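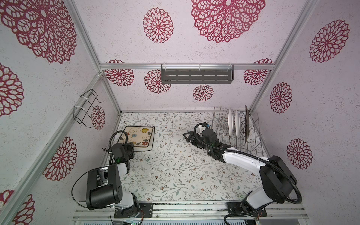 Parallel jaw or soft fingers for plates?
Posted by Nuria Hailu, 7 Sep 2020

I'm comparing two sets of fingers for moving plates into a dish rack with a pair of small arms. The arms share one rail, and right now both have the stock grippers. The square ceramic plate on the left is my problem case. The white ones go in and out of the rack without much trouble, but on the square one the jaw slides off the rim in 7 tries out of 20. Would soft fingers fix this, or should I change the approach angle first?

Gemechu Zeleke
Change the angle first, it costs nothing. If the plate is flat on the floor, the lower finger has to get under the rim, and angular fingers are often too thick at the tip for that. Come in lower and push the plate against something so it can't move away. We got over 70 percent on saucers at Kotasbridge that way, with stock fingers and a strip of silicone tape inside each jaw. Replace the tape when it gets shiny.

Zinash Wako
Soft fingers worked for me. Mine are the Incombe ones, the short size.

Geeta Shakya
Soft fingers bend under a heavy plate, so weigh yours before you buy. Also check the cable at the wrist. Mine pulled the gripper off line by 2 mm when the arm was stretched out, and I blamed the fingers until April.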